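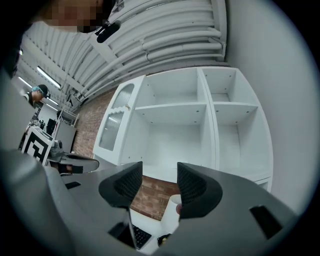 The pitch at Trulludell's July open house was that you can compare grippers fairly if you keep everything but the gripper the same. I drove out to see whether they had managed it. The answer is partly, and I came home with more notes on furniture than I had planned. The test piece in the first bay was a white cabinet with a frosted, ribbed glass door on the left, a small brass-colored knob on that door, and four open cubbies to the right of it. The cubbies had nothing in them. As a test piece I liked it more than I expected to. A small round knob is a mean thing to ask of two flat fingers, and ribbed glass is the kind of surface that makes depth cameras tell lies.

The building is old brick with a lot of pipe and duct under the ceiling, and it was loud. If you go, get there before 10 a.m. By eleven it was hard to hear the staff, and one of the talks was simply dropped from the schedule without a word. Parking is behind the building, through a gate that looks locked and isn't.

The hand-held unit in the first bay is their own design. It has a gray shell and two black fingers, each with a pad in a fine diamond or mesh pattern on it. You carry it to the job, squeeze, and a wide-angle camera on the tool records what the fingers were looking at. The claim is that what you collect by hand carries over to the same fingers bolted on an arm. I have heard this claim at three or four of these events now, and I would like somebody to put a failure rate next to it. The sheet on the table said 2,764 recorded grasps. It did not say how many were good ones. I asked, and was told that "most of them are usable," and then we were moved along to the next bay.

I did get a turn with it. The grip is comfortable enough for a few minutes. The weight sits too far forward for my wrist, and I would not want to do a full shift of door opening. On the knob I got a clean hold on my third try, coming in level. Coming in from below, the way you would if you were short or the arm was mounted low, the pads slid off the curve both times I tried. The man running the bay said I was squeezing too late. He may be right. He also opened the door himself with no trouble, but he has presumably opened it a great many times, and a demo by the person who practices the demo tells you very little.

Second bay: the Pruller two-finger gripper on a fixed arm. Same style of cabinet, so credit to them for that. Not the same pads, though. The Pruller had smooth rubber ones, and when I asked why they had not swapped the pads to match, I was told the mounting holes don't line up. That is an honest reason, and it also means this is no longer a comparison of grippers. It is a comparison of pads with some grippers attached. The Pruller did pull the door open more smoothly, and it did it at a speed I would call cautious. Their sheet listed 242 door cycles without a pad change. Whether that is a lot depends on what you were doing with the door.

Third bay was the Hägglund controller, running the same arm as bay two. This was the part I had come for, and it was the weakest. The controller was supposed to sense when the fingers started to slip and close down harder. I watched for close to half an hour and never saw it have to. Every grasp was a good one from the start. I asked if they could put a little dish soap on the knob and got a polite laugh. I was serious.

The camera talk was better. They run markers, the black-and-white square kind, stuck on boxes near the work so that the tool can tell where it is. The speaker admitted that the tracking suffers when the marker slides out to the edge of a very wide lens – straight lines up there bend like a bow – and that they lose position for a moment if someone walks between the tool and the box. I appreciated that. It was the only time all day that a problem was brought up before a visitor brought it up. They plan to go from one marker box to 2 per bay. I'd have thought 4, given how many people walk through.

Walten had a table by the exit with replacement pads and a price list. The prices were higher than I would pay for something that wears out. The woman there let me keep a sample of the coarse pad, and I have had it on my own bench since. It grips a dry mug well, a wet mug badly, and picks up lint from everything.

Would I go again? Probably, if they do it with matched pads and let visitors pick the objects. I would bring my own knob. Lunch was sandwiches and they ran out of the turkey early. The handout promised the raw recordings from the open house would be put up for download, and as of this writing the page is still blank.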